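Ferkum Opens Its Preststead Workshop to Neighbors for a Day of Hands-On Robotics

PRESTSTEAD, 01/01/2018 — Ferkum, the Preststead company that teaches robot grippers to do everyday handling jobs, is delighted to look back on its first public open day and to thank every one of the 404 guests who came through the doors, asked good questions, and in quite a few cases stayed well past the time they had promised to be home.

The open day had been talked about in the company for the better part of two years, and there was always a good reason to put it off — a delivery, a deadline, a floor that needed painting. In the end the team simply picked a date, cleared some space, and invited the town. Families came, along with students from the technical college, retired machinists, and a good many people who had walked past the building for years and wondered what went on inside.

Guests were welcomed in small groups and taken to the demonstration tables, where staff talked them through the way a hand-held gripper and wearable sensors are used to record ordinary movements, so that a machine can later learn from them. Visitors were encouraged to interrupt, and they did!
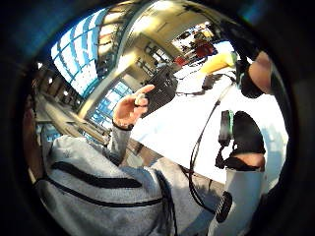 At the demonstration table during the Ferkum open day in Preststead.

"I had a little speech ready and I don't think I got past the second line of it," said Lukian Kostiuk, who heads the demonstration team at Ferkum. "People wanted to know how hard the gripper squeezes, and what it does with an egg, and whether it gets tired. Those are the same things we ask each other over lunch, so we had a wonderful time answering them."

Much of the interest was in Mollel, the company's training program for handling tasks, which now draws on 2995 recorded sessions. Guests also heard about Fumex, a smaller project still in its early days, which looks at how a gripper might manage soft packaging without crushing what is inside.

The workshop has 3 more visiting days planned, with the first of them in May. Schools and community groups are warmly invited to get in touch, and the company would be especially glad to hear from teachers who would like to bring a class. Admission is free, but places need to be booked ahead by calling the Ferkum front desk in Preststead and asking for extension 700.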